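How do I pick an off-white that doesn't turn yellow, pink or hospital?

Posted by eggshell_regret, Jan 19, 2022

I'd like to paint my living room off-white. I was told this was the easy choice. I was told this by people who have never stood in the paint aisle at Londoro Home Center under those lights with a fan deck the size of a dictionary.

The room is the front half of a narrow row house in Kadanau. One big window faces north, and there's a smaller one on the west side that does nothing all day and then throws a slab of orange light across the floor right around dinner. Oak floor on the orange side of things, white trim I'd like to leave alone, a gray-green couch that cost too much to argue with. The walls at the moment are a brownish red that the previous owners must have loved, and they must have loved it more than once, judging by the layers.

So far I've tried two colors from the Poon deck. 259 is the one everybody recommends. In the store it looked like cream. On my wall it looks like the inside of an old refrigerator. 265 was supposed to be the cooler one and in the morning it's fine, it's a nice quiet nothing of a color, but after four in the afternoon it goes pink. My mother says she can't see it. My mother also picked the brownish red as her favorite room in the house.

I've painted both samples straight onto the wall in patches next to each other, and by now I've looked at them so long that I'm not sure either of them is a color. I have 500 square feet of wall to cover, the paint I like is $44 a gallon, and I'd rather do this once.

Do I keep buying samples? Is there a trick to it? Also, does the sheen matter, or is that just something they say to keep you standing at the counter?

~~~

primer_before_dinner

Your trouble is the patches. You've put small squares of off-white on top of a brownish red wall, and your eye is comparing them with the red, because the red is what's there. Anything looks cold next to brick, and anything with a drop of warmth in it looks filthy. Then the two samples are sitting side by side arguing with each other as well. You could put plain ceiling white in the middle of that and convince yourself it was lavender.

Get some poster board, the biggest they sell. Two coats of sample on each board, all the way out to the edges, one color to a board. Let them dry overnight. Then lean one against the wall with a strip of bare white board between it and the red, and look at that one only. Swap it for the other one the next day. Move them around. A color that's good by the window might be dishwater in the corner behind the door, and you spend more of your life looking at that corner than you think.

Look at them in the morning, in the middle of the day, in that orange slab of yours, and at night with the lamps on. Night is the one people skip. If you're at work all day, the night color is the color of your room. Check your bulbs before you blame the paint, too. I lived with a "yellow" hallway for two winters and it was the bulbs. I had repainted it once by then. 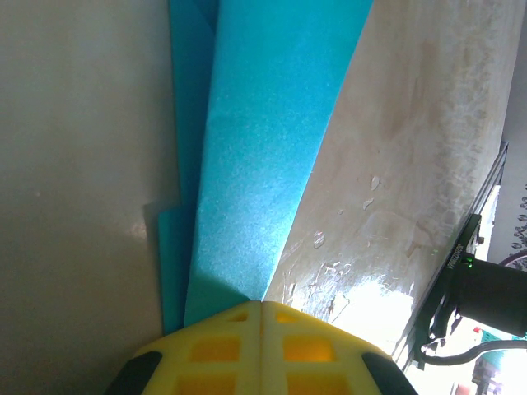
Do you need to prime over the red before you roll on the off-white?

Prime it, one full coat of a stain-blocking primer, and a second coat anywhere the red still shows through once the first is dry. Red is famous for bleeding up through light colors and you'll burn through more finish paint trying to bury it than the primer costs. Ask them to leave the primer white. Tinting it gray helps under a deep color, but under off-white you'd be making more work for yourself.

As for sheen, it does matter, and they also say it to keep you standing at the counter. A north window rakes light along the wall and shows you each roller mark and every patch where somebody once hung a shelf. Go matte or flat in a living room unless you have small children or a large dog. Eggshell wipes down better. It'll also show off your drywall work, and if it's an old row house I'm guessing nobody should see the drywall work.

One more thing about the trim. If you really mean to leave it alone, then the trim is your real starting point. Take a chip and hold it flat against the trim. Most of these "why is it pink" stories are about a wall that's slightly warm beside trim that's slightly blue. Whatever is on the trim decides which off-whites you're allowed to have, and it isn't going to be gracious about it.

~~~

kadanau_landlady

just use 259. i use it in all my units. nobody has ever said anything about it being a refrigerator. tenants like it, and it touches up fine if you keep the can

also your mother is right, red is cozy

~~~

third_coat_was_the_charm

I'm going to disagree with the landlady, respectfully, from inside an apartment painted 259.

The board method is right and I'd only add to it. I did this whole dance last May in a room with the same north light, and what finally got me out of it was learning to read the chip strip instead of the chip. The strips usually run from pale at one end to dark at the other, and the pale one tells you very little. Look at the darkest one on the same strip. If the dark end is mustard, your off-white has mustard hiding in it and it'll come out when the sun does. If the dark end is a dusty rose, there's your dinner-hour pink. If it's a sort of wet cardboard, congratulations, you're probably safe. I was suspicious of this at first because it came from a man at the counter who also told me all whites are the same and then tried to sell me three. He was right about the strip.

(Not every brand builds its strips so that everything on one is a true relative, so treat it as a hint.)

For north light with an orange oak floor, I'd look for something that leans a little gray or a little green. The floor throws its own color back up at the walls, especially down low, and a drop of green calms the orange. You want so little of it that a guest would never say the word green. The one I ended up with is from the Alla line, their second-palest in the stony section. I won't give the name because it sounds like a bath product and they may have renamed it anyway. Your couch will help you too. Gray-green fabric next to a faintly green off-white looks like you planned it.

The thing that changed my mind fastest, though, was comparing against strong colors. Off-white by itself is a rumor. Hold something properly bright next to it, a dish towel, a kid's toy, a book jacket, whatever you've got, and you find out very quickly which way it leans. Then hold up a sheet of printer paper. Printer paper is bluish and makes nearly everything else look like tea, so don't let it frighten you, it's only there so you can tell your candidates apart.
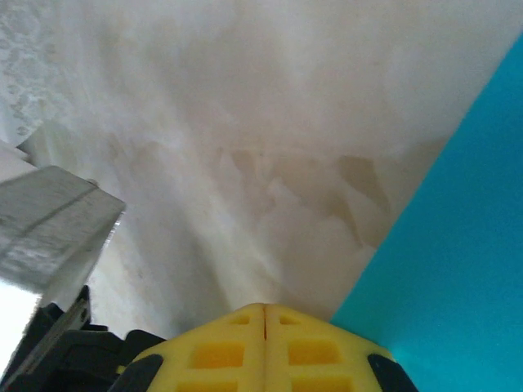 Bright yellow against off-white.

Do that with things that will really live in the room. My curtains got a vote. The inside of my wardrobe did not, although I did check.

On quantity: measure again before you buy, take out the windows and the door, and read the coverage printed on the can, then assume you'll get less than that on old plaster because old plaster is thirsty and the can was written by an optimist. Buy it all together and pour the cans into one big bucket before you start. Two cans of the same off-white can be just different enough that you'll find the line where you changed over, and you'll find it on the wall opposite the couch. Keep a jar of the leftover for touch-ups, with the color and the sheen written on the lid. Write the room on there too. I have a shelf of jars that say "wall."

If you go with eggshell over matte, do your test board in eggshell. Sample pots often come in one sheen only, and the same color can look a shade lighter or darker once there's a shine on it. Ask at the counter for a quart in the real finish if the pot is something else. It costs more than the pot and a lot less than the room.

And stop looking at the patches! Prime over them this weekend, boards or no boards. You'll feel better with the red gone, and you'll be amazed how decent 265 might look once it isn't sitting on a brick. I'd still check it at dinnertime.

~~~

eggshell_regret (original poster)

Okay. I held a chip against the trim. The trim is blue. I've lived here long enough to have noticed that and I had not noticed that.

I've bought poster board and a can of primer, and I looked at the dark end of the strip for 265, and it's rose. It could not be more rose. The landlady's 259 ends in something I'd call gravy. I'm going back for a stony one from Alla, and I'm not telling my mother until the second coat.

Related items
How long should primer dry before painting over it?
Matte or eggshell for a stairwell with handprints
Oak floor looks orange, can I live with it
What to do with half-empty paint cans
Why does my ceiling look darker than my walls?
Best bulbs for a north-facing room

Contact us | Community rules | Copyright 2022 | Back to top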